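Laundry & Linens > Bedding Care

Separating and folding a printed quilt and a black drape

Dark fabric stored against a light print is the most common cause of gray marks on children's bedding. The method below covers one printed quilt and one large length of black cloth, handled together on the same surface. Allow 12 minutes for the folding and 20 if both pieces need to be shaken out first.

Start with the black piece on top. Find its upper edge and lift from there, letting the cloth hang in vertical folds. Do not drag it sideways across the quilt. Dragging transfers lint, and lint is most visible on cream and pale blue.

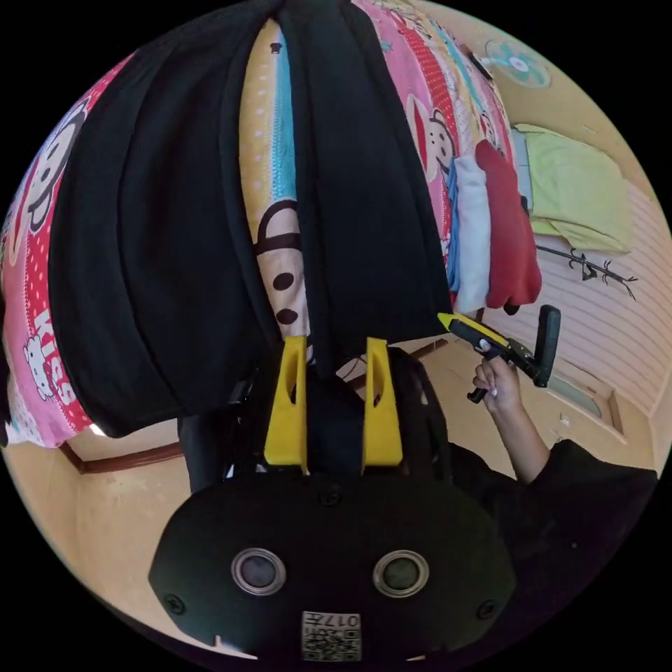 Reading time: 2 min

The monkey-face quilt is mostly pink, with red dotted stripes and cream sections, so check the cream first. Part the black folds and inspect any strip of print showing between them. Remove lint with a dry brush, working in one direction. A Drarnen flat brush is adequate; tape also works but can lift fibers on older cotton.

1. Raise the black cloth clear of the quilt and fold it in half lengthwise, then in half again.

2. Roll it from the short end. Rolling leaves fewer creases than a flat fold.

3. Spread the quilt print side up and square the corners. Use the stripes as a guide - if they run straight, the quilt is straight.

4. Fold it in thirds lengthwise with the print inside, then in thirds again.

5. Place a sheet of plain white cotton between the two pieces if they share a shelf.

For new black fabric, test for dye transfer before storage. Press a damp white cloth on a hidden hem for 20 seconds. Any color on the cloth means the fabric should be washed separately and tested again.

Store the quilt on the upper shelf and the black roll below it. Refold both in June.

Text: Alcides Seixas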